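Filed under: Young Makers > Robots > How It Works

How a Robot Arm Learns to Clear a Table

The robot club at Dakwood School meets in the science room at 3:30. Its members are between nine and twelve years old. In June they will enter a contest called the Sirnis Table Challenge, where a robot arm has to pick up objects from a table and put them where they belong. This article explains how the work is done.

What is a robot arm?

A robot arm is a machine built from stiff parts called links. The links are connected by joints. Your own arm has links and joints too: the upper arm and the forearm are links, and the elbow is a joint.

Inside each joint of the club's arm is a motor. A motor turns the joint by a certain angle. If every joint turns by the right angle, the end of the arm arrives at the right place. The part at the end is called the gripper. It opens and closes, much as your thumb and finger do when you pick up a pencil.

The other end of the arm is the base. The base stays still. All distances are measured from it, so it has to be fixed firmly to the table. If the base slid by even a little, every measurement would be wrong.

How does the arm know where things are?

The arm does not see the table the way you do. It needs numbers. The club gives every spot on the table two numbers. The first tells how far the spot is to the left or right of the base. The second tells how far it is toward the front or back. Two numbers like these are called coordinates. You may have used them on a map or in a game of battleships.

A third number gives the height. The gripper must come down far enough to hold an object but must stop before it hits the table.

Hazel Lyons is in charge of the measuring. She writes each position in a notebook in millimeters. A strawberry that lies 200 millimeters to the left of the base gets the number -200, with a minus sign in front. A position on the right has no minus sign. When the sign is left out by mistake, the arm reaches to the wrong side. 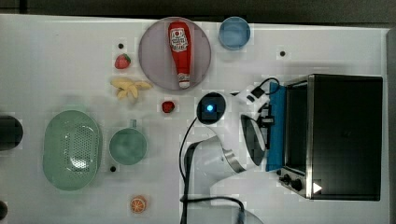 Why are some objects harder than others?

Shape matters most. The gripper has to press on two opposite sides. A toy strawberry is small and has no long flat sides, so the gripper must close close to its middle. If it closes too near the tip, the strawberry slips out.

A bunch of bananas is a different problem. It is wide when seen from one direction and narrow when seen from another. The arm has to turn its wrist before it comes down, so that the gripper can close across the narrow part.

A mug can be held by its handle or by its rim. The club tried both. The handle is easier to hold, but then the program needs to know which way the handle is pointing. That adds one more number to the notebook, an angle.

A plate is the hardest. It is low and wide, and most of it is wider than the gripper can open. The club's answer was to leave the plate where it is and bring the other objects to it.

What is a program?

A program is a list of instructions that a computer follows in order. The club's program for one object looks like this in everyday words:

Open the gripper.
Move above the object.
Turn the wrist.
Go down.
Close the gripper.
Go up.
Move above the bowl.
Open the gripper.

The order is important. Justinas Uibo, who is eleven, once put "Close the gripper" before "Go down." The arm then pushed on the object with a closed gripper. Finding and fixing a mistake like this is called debugging.

Practice runs

One try at moving one object is called a run. After each run the members write down the result: picked up, dropped, or missed. So far the notebook, which they named Cunier, holds 1,395 runs. The name has no meaning. It was the shortest one on the list.

The notes are used to make changes. When the same object is dropped again and again, the members check its position first, then its height, then the angle of the wrist. They change one number at a time. If they changed two at once — the height and the angle, for example — they could not tell which change had helped.

Safety rules

The arm moves when the program tells it to, even if a hand is in the way. Before each run, one member says "clear" and everyone steps back from the table. Long hair is tied up. An adult stays next to the stop button until the arm is at rest.

Words to know

Link: a stiff part of a robot arm.
Joint: the place where two links meet and can turn.
Gripper: the part that holds objects.
Coordinates: numbers that tell where something is.
Debugging: finding and fixing mistakes in a program.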